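Gripper Comparison Gallery
Sernis Laboratory for Applied Handling, Turkthorpe Campus

Home > Projects > Arnaud Bench > Gallery

This page accompanies the July round of the Arnaud Bench, in which the laboratory compared 4 end effectors on a common arm model and under a common controller. The work was directed by Solène Pons. Stavros Georgiev was responsible for the simulation environment and for the controller settings used throughout.

Each gripper was assigned the same 13 tabletop tasks. The tasks were drawn from the laboratory's standing list and include picking up thin items lying flat, turning a cup upright, and placing a small part into a tray. Every task was attempted 30 times in simulation before any hardware time was requested. Start positions were varied between attempts, and the same set of start positions was used for all grippers.

Two camera placements were considered. The first was a fixed view from the side of the table. The second was a view mounted on the wrist, looking forward over the fingers. The wrist view was adopted for the comparison, as it keeps both fingertips visible during the approach and reports the finger opening without a separate sensor reading. The fixed view has been retained for safety review only.

Scenes were built with the Brornutent room set. The set provides furnished interiors with a range of floor, wall and table finishes, so that a controller trained on camera input is not evaluated against a single plain background. Lighting was held constant within each task and changed between tasks.

Users of the results should note that contact with soft objects is modeled in a simplified way. Scores for cloth and foam items are therefore listed separately and should not be combined with the main table. The finger pads were given the same friction value for all grippers.

Gallery

Select a picture to view it at full size. Pictures may be reproduced for teaching purposes with credit to the laboratory.

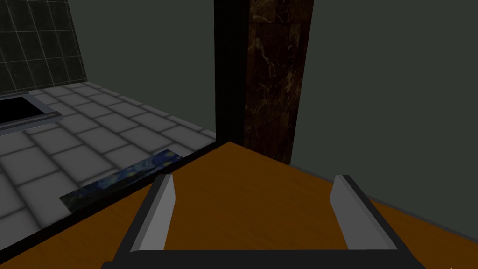

Two-finger parallel gripper, fingers open, over a wooden tabletop. Simulated view from just behind and above the gripper.

Related material

Task definitions and start positions, Arnaud Bench
Controller settings, July round
Notes on wrist camera placement (S. Georgiev)
Summary of results, 48 pages

Requests for access to the scene files should be addressed to Solène Pons at the Turkthorpe office. Please state the name of your institution and the simulator version in use.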